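Bins, liners and blue blocks: how a small parts bench is kept in order

Siamak Dehghan looks after the bench stock at Trako, a repair and assembly shop in Trasutley. His subject for the afternoon was small-item storage: what goes into a perforated basket, what stays on the tabletop, and how the two are kept apart. He had notes ready and read from them.

"Start with the container," he said. "Everything else on the bench is sized from it."

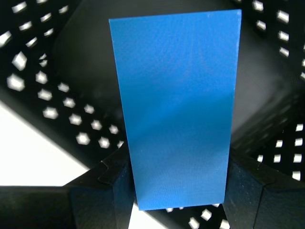
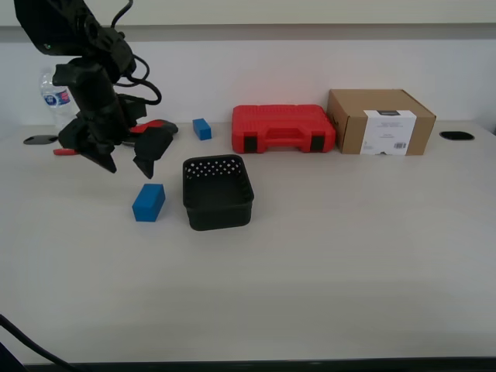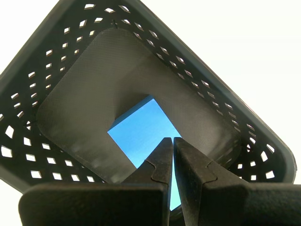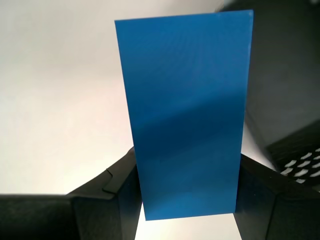

Dehghan prefers perforated plastic to solid bins. Dust and filings fall through the walls, and the contents can be checked from the side without lifting anything out. His objection is to the floor of most baskets. Small screws work into the openings and stay there. His standard fix is a flat liner, cut short of the walls by a few millimeters on all sides.

"If the liner touches the wall, it curls," he said. "Then you have a ramp, and parts collect under it. Round the corners and leave a gap. A narrow gap is easier to clean than a curled edge."

He buys liner stock from Mekonnen in sheets and cuts it with a knife and a steel rule. The last order was 42 sheets. Thickness matters less to him than surface. A fine texture keeps round parts from rolling, while a deep pattern traps grit and has to be brushed.

Flat pieces are a separate problem. Laid down, they cover the floor of a basket and hide whatever is under them. Stood on edge, they take little room but fall over when the basket is moved. Dehghan stands them up only when there are enough to fill the width. A single flat piece goes in last, on top.

Color is used sparingly. In the shop's list, blue is for blocks and plates that have no fixed home on the shelf and must go back in a basket at the end of the shift. The list has 371 entries and is kept in Zisent, a stock program the shop has used since it moved buildings. Dehghan is not attached to it.

"It stores a name, a place and a color. A card file did the same. The search is faster."

On tabletops his position is firm. He wants a pale, matte surface, wiped down at each change of shift. Dark parts show up against it, and a matte finish does not throw glare from the overhead lights. Hand tools may stay out during work if their handles are in a strong color. Red is his choice. A black tool on a black mat, he said, gets left behind.

Drinks are allowed at the back of the bench in closed bottles. Open cups are not. The rule dates from a spill in February that reached a tray of bearings and cost the shop 400 dollars.

Clearing the bench takes 17 minutes by his schedule. Large items go first, then hand tools, then loose blocks, then the wipe-down. Baskets are returned to the shelf with the long side facing out so that labels line up.

Asked what he would change, Dehghan named the rims. He wants a wide, solid band on every basket, with no openings near the top. The older stock has thin rims that flex when the load is uneven. Replacements are on order, and the old baskets will be used for packing material until they crack.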